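Adelmo Marchetti
February 3, 2023

ok thread. bin picking build at the Rarby shop, night whatever. coffee is bad, arm is up

1/ KUKA arm is bolted down and homing fine. pendant stopped yelling at me after I redid the e-stop wiring. my fault, swapped two wires in September and forgot

2/ cable dress still ugly. keeps wanting to snag on the wrist when joint 6 goes past where it shoudl. more velcro tomorrow

3/ picks logged so far: 1,105. goal is 3,000 before I let Primo touch the grasp code 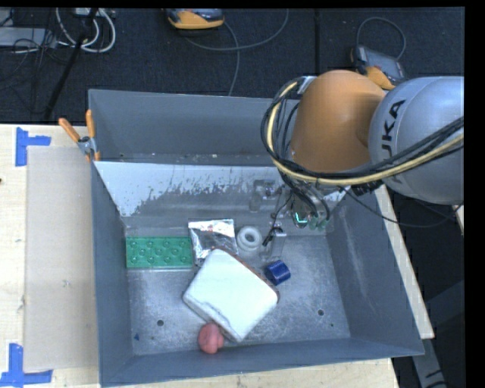 Gripper down in the gray bin. Foil packet, white roll, the usual junk.

4/ shiny stuff is the worst. depth goes to mush on foil, planner picks a spot in midair, fingers close on nothing

5/ roll is easy if you come in straight. tilt even a little and it scoots off to the wall

6/ taped corners on the table in blue so the setup goes back in teh same spot. Primo Mazza's idea, works, fine, credit given

7/ next: slower approach, softer fingertips, maybe a second light. anybody at Eltbridge got spare silicone pads? will trade cable ties

8/ going home. logs up tomorrow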